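Rernby Returnable Bowl and Lid Set, for Take-Out Counters

Home > Kitchen and Counter > Reusable Containers > Rernby

The Rernby set is made for restaurants, snack stands and cafes that sell a lot of food to go and want the dishes to come back. The customer pays a small deposit, eats at the beach, in the park or at home, and returns the bowl to any counter that takes part. You wash it and use it again.

We developed the set together with Suksawat, a noodle kitchen with a busy take-out window and very little space behind it. Their first question to us was not about the material. They asked where the dirty bowls would stay until the evening. For this reason the bowls stack one inside the other also when they are not yet washed, and the stack does not stick.
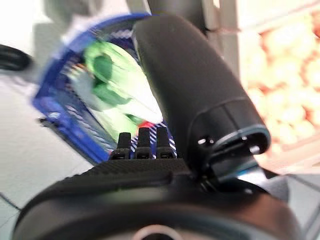

What is in the set

One set contains bowls in 2 sizes, with one lid that fits both. The small bowl is for soup, rice and side dishes. The large bowl is for noodles, salads and fried food. The lid closes with a press on the rim and has a small vent, which you can open for fried food so it does not become soft on the way.

Color: sand or dark green
Material: polypropylene, without added BPA
Bowl sizes: 2
Bowls per carton: 9 small, 9 large
Lids per carton: 18
Dishwasher: yes, commercial and household
Microwave: yes, without lid
Freezer: yes
Oven: no
Maker: Rernby
Sold by: Grorum Counter Supply

Washing and drying

Wash the bowls in a normal commercial machine, with the opening down. Plastic dries slower than china and this is the point where most kitchens have trouble in the first week. Please leave the bowls in the rack until they are fully dry before you stack them. If your machine has a rinse aid for plastic, use it. Do not dry the inside with a towel.

Tomato sauce and curry can leave a light orange color. It is safe and it does not change the taste, but some customers do not like to see it. The dark green bowls show it less on the outside. On the inside both colors are the same sand tone.

Scratches from metal forks are normal. Take a bowl out of use when the scratches are deep enough to feel with a fingernail, or when the rim is cracked. Send old bowls back to us in the carton they came in. We pay the freight for full cartons.

Deposit and tracking

Each bowl has a code on the bottom. With the Bitik counter app you scan the bowl when it goes out and again when it comes back, and the deposit is returned to the card of the customer. You can also work without the app and give the deposit back in cash. Many small stands do it this way, and the code then has no use, but it does no harm either.

The app is a separate product and has its own price. Grorum does not sell it and cannot help with login problems. Please write to Bitik directly. 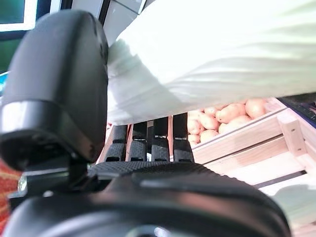
If several businesses on one street want to share the bowls, it is good to agree on the deposit before the first carton is opened. When one counter asks for more than its neighbor, the bowls travel to the place where more is paid back, and one kitchen has all the bowls while another has none. We can send a simple agreement form that other streets have used. It fits on one sheet and you may change it as you like.

Ordering

The smallest order is 2 cartons. Stock orders leave our warehouse within 6 working days. Bowls printed with your own name or logo need more time, and for the summer season we ask you to send the print file before the end of February. Later orders are possible, but we cannot promise delivery before the season begins.

A sample pack with one small bowl, one large bowl and one lid is available for restaurants and town offices. The price of the sample is taken off from your first order.

Returns are accepted for unused cartons in the original tape. Printed bowls cannot be returned.

Questions about this product

Contact Maxine Fairweather in the food service department at Grorum. Please tell her how many meals to go you sell on a normal day and on your busiest day, and what kind of dishwasher you have. With this information she can calculate how many cartons you need to start.

Related products

Rernby return crate, stackable
Rernby cup with lid, for hot and cold drinks
Counter sign "Bring Your Bowl Back", English and Spanish
Drying rack for plastic bowls, wall model

Product page last changed: 19 November 2025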